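Cuadernos > Taller Brerkach > Pinzas manuales > Entradas

Usamos cookies propias para recordar su sesión. Aceptar / Configurar

2023-10-12

Fallo de cierre en la pinza izquierda, otra vez

Vuelvo a abrir el asunto que en septiembre dimos por cerrado. No me convenció entonces y me convence menos ahora. El registro de Drestix da un cierre correcto en el episodio 417, con apertura final y todo en verde, y el cepillo se fue al suelo. Lo recogí yo. El mismo software que dice que agarró dice también que no soltó.

La explicación oficial (correo de Meinir Pumphrey, con copia a medio taller) es que el codificador pierde pasos cuando el cable tira del cuerpo de la pinza. Puede ser. También puede ser que las almohadillas estén gastadas y que llevemos semanas culpando al cable por comodidad. Las dos cosas darían el mismo síntoma en el registro, y de ahí mi desconfianza.

Montaje de la prueba: la mesa de siempre, las dos pinzas, el cepillo de mango azul y la taza de vidrio. Sujeto el cepillo con la izquierda y la derecha espera abierta. El cable izquierdo sale por detrás, hace su bucle y baja por el antebrazo. Ese bucle es el sospechoso de Meinir. 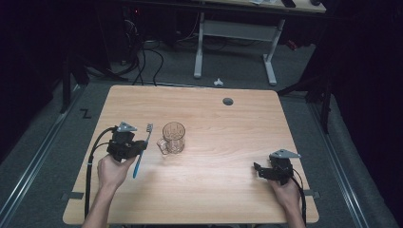 Prueba A: el cable

Fijé el cable a la manga con velcro, sin tensión, y repetí el agarre 40 veces. Después lo dejé tirante a propósito y repetí otras 40. Si la hipótesis del cable fuera buena, la segunda tanda tendría que ser bastante peor. Salieron seis deslizamientos con el cable suelto y siete con el cable tirante. Con esa diferencia no firmo nada.

Songül Işık objeta que mi forma de tensar el cable no se parece al uso real, donde los tirones vienen al girar la muñeca. Objeción aceptada, aunque entonces alguien tendrá que escribir qué es "uso real" en el procedimiento. Ahora mismo la hoja dice "movimiento natural", y con eso cada operador hace lo que quiere.

Anoto de paso que el contador de la pinza marca 2127 ciclos y la hoja de mantenimiento no recoge ningún cambio de almohadillas. O no se han cambiado nunca o se cambiaron sin apuntarlo. Las dos respuestas me parecen malas.

Prueba B: las almohadillas

Apoyé una pinza abierta sobre la mesa y miré con su propia cámara antes de tocar nada. Songül quería limpiar primero y mirar después -- le pedí que esperase.

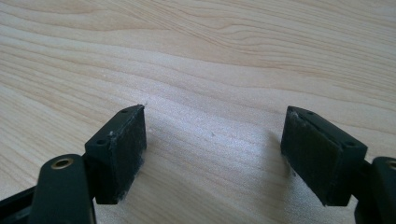 Mordazas abiertas, sin objeto. Roces y pelusa en las almohadillas, con fibras claras en la esquina inferior de la izquierda.

La ficha de Sostar para ese recubrimiento solo dice "superficie limpia y seca". No da ningún criterio de desgaste ni un límite de ciclos. Escribí para preguntar y me contestaron con la misma ficha.

Que haya pelusa no demuestra que la pelusa sea la causa, lo pongo por escrito antes de que alguien lo lea así. Un cepillo de dientes tiene un mango estrecho y resbaladizo, y puede que el agarre sea marginal hasta con almohadillas nuevas. Para saberlo hace falta la comparación, y la comparación no se hizo en septiembre. Se cambió la abrazadera del cable, pasaron dos días sin quejas y se cerró la incidencia.

Tampoco me fío del umbral. El programa considera "cerrado sobre objeto" cualquier apertura por debajo del 90 por ciento del recorrido. Con ese criterio casi cualquier cosa es un éxito, incluida una pinza a medio cerrar sobre el aire. Meinir dice que el valor venía así de fábrica. Lo habrá puesto alguien en la fábrica, entonces, y alguien sabrá por qué.
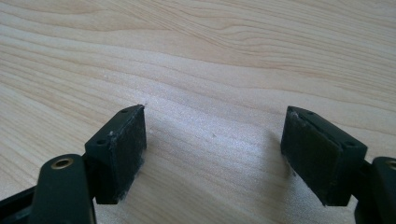 Para mañana quiero almohadillas nuevas en la izquierda y las viejas en la derecha, mismo cepillo, mismo operador y el cable fijado en ambas. Si la izquierda sigue soltando, retiro lo dicho sobre el desgaste y Meinir puede reenviarme su correo.

Seguridad. Hasta que esto se aclare, la taza no se levanta con ninguna de las dos pinzas. Es de vidrio y no me apetece barrerla. Güler nos presta una de plástico, hay que pasar a buscarla.

Pendiente:
- Pedir dos juegos de almohadillas (no uno, que luego no hay con qué comparar).
- Exportar el registro del 417 en crudo, sin el filtro de Drestix. El filtro suaviza la apertura y justo ahí es donde quiero mirar.
- Songül: redactar el giro de muñeca como paso de la prueba, con ángulo.
- Reabrir la incidencia de septiembre. No crear una nueva, que se pierde el historial.
- Añadir columna de almohadillas a la hoja de mantenimiento.

Nota posterior: Meinir ha repetido diez agarres con el cable suelto y no se le ha caído ninguno. Yo aprieto menos que ella, eso lo reconozco. Si el resultado depende de la mano que sujeta, hay que anotar el operador en cada tanda, y en las de hoy solo consta el mío porque lo he puesto a lápiz en el margen.

Última actualización: misma fecha de la entrada, revisión 2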